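Nokarari Teaching Kit
Hand guiding and remote control for one or two arms

Home > Equipment > Teaching and demonstration > Nokarari Teaching Kit

Overview

If you have ever tried to write down, step by step, how you fold a shirt, you already know why we built the Nokarari. Most people can show you in a few seconds what would take them a whole afternoon to explain, and a good deal gets lost in the explaining anyway. The Nokarari Teaching Kit lets the person who knows the job do the showing, either by taking hold of the arm and moving it through the task, or by sitting a little way off with a pair of hand controllers and driving it from there. Both ways record to the same kind of file, so you can start with one and switch to the other when the work calls for it.

We have been making this kit at Ondstead for a good while now, first for our own bench and then for the people who kept asking to borrow it. The version on this page is the one we started shipping in July, with the softer grip handle and the longer controller leads that so many of you wrote in about (thank you, and please keep writing).

Teaching by hand

Press and hold the green button on the guide handle and the arm goes light. It carries its own weight and follows you wherever you take it, and when you let go of the button it stays put. A thumb wheel on the handle opens and closes the gripper. Hand guiding is lovely for slow, careful moves – setting a part into a tray, say, or finding the right angle on an awkward drawer – and new users tend to be comfortable with it before the first coffee is gone.

Please set the payload before you begin. If the kit thinks the gripper is lighter than it is, the arm will sink a little under your hand, and you will be fighting it all morning without quite knowing why.

Teaching by remote control

For cloth, cables, bags and anything else that changes shape as you handle it, we generally suggest the remote controllers. Your own arms stay out of the workspace, the cameras get a clear view, and you can keep both grippers moving together. The controllers are scaled one to one out of the box. You can turn that down for fine work, and Gyu-bin Ahn, who wrote most of the control software, keeps hers at half speed for nearly everything.

Clothing is where we spend a lot of our own practice time. A sports jersey makes a good first garment, with big lettering to line up by and striped trim that shows you where one piece ends and the next begins. Take hold of the cloth near the tip, close the finger gently, and lift until you have a peak standing up off the surface before you try to carry it anywhere. A padded, woven surface underneath is kinder to beginners than a bare tabletop, and the fingertips can press into it slightly as they go in for the pinch. 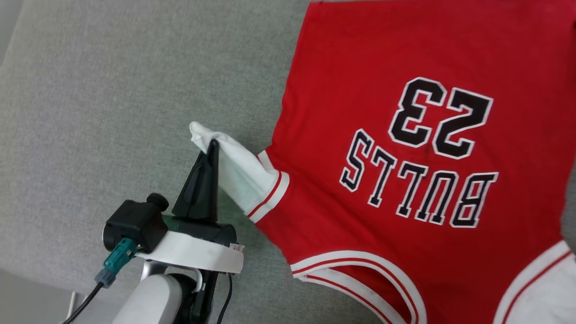 Recording and playback

Each demonstration is saved with joint positions, gripper opening and every camera view you have switched on, all on one clock. Tap the foot pedal to start and tap it again to stop. A long press throws the last take away, and you will use that more than you expect in the first week! Takes can be trimmed, renamed and given a short note in the Rukance viewer, which comes with the kit and runs on an ordinary laptop.

What our users tell us

"I had never driven an arm before and I was folding towels with it by the end of the day. Not well, but I was folding them. My advice is to do a few takes, walk away, and come back to it." – Graça Falcão

"We use hand guiding for the first pass and the controllers for everything after. I would like a heavier pedal, as ours slides on the tile." – Genivaldo Fagundes

(The heavier pedal is on our list, Genivaldo.)

In the box

Guide handle with thumb wheel
Pair of hand controllers with leads
Foot pedal
Control box and power supply
Wrist mounting ring, with spare screws
Rukance viewer license for 2 laptops
Printed quick start guide, 42 pages

Specifications

Controller lead length: 269 cm
Guide handle weight, without ring: 47 ounces
Scaling: one to one, adjustable down
Arms supported: one or two

Ordering and support

The kit is built to order, and Bok-nam Chae will write to you before it ships to ask which arm you have and how your wrist flange is drilled, so that the right ring goes in the box. If you are adding it to an older Kong control box, mention that when you order, as you will need the adapter cable. Setup calls are included for the first month, mornings or afternoons as suits you.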